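Duvet inner bunches at one end of the cover

tarn_vukeo
Posts: 20
I bought a Pranden all-season duvet in September. The inner slides to the foot of the cover within a few nights. The cover is brushed cotton, button closure, no ties inside. The inner has four corner loops. Is there a fix other than sewing?

feltline
Posts: 802
Sew ties. Cotton tape, 20 cm per corner, stitched into the seam allowance and knotted through the loops. It takes an evening.

ohm_and_hem
Posts: 540
Disagree. Tape knots work loose in the wash. Snap tabs hold better and come off for laundry. Check the size first, though -- if the cover is wider than the inner, no fastener will stop the bunching.

feltline
Mine have been through almost 1000 nights without coming undone. Use a square knot.

tarn_vukeo
Measured both. The cover is 4 cm wider. Current cover, plaid in brown, light blue and white:

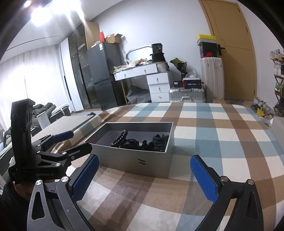
Reply #6
ohm_and_hem
4 cm is too much for brushed cotton. Wash the cover warm once and measure again before buying anything.

feltline
Or skip the wash and put in the ties. Extra width matters less once all four corners are fixed.

tarn_vukeo
Will wash first, then sew. Tape is ordered.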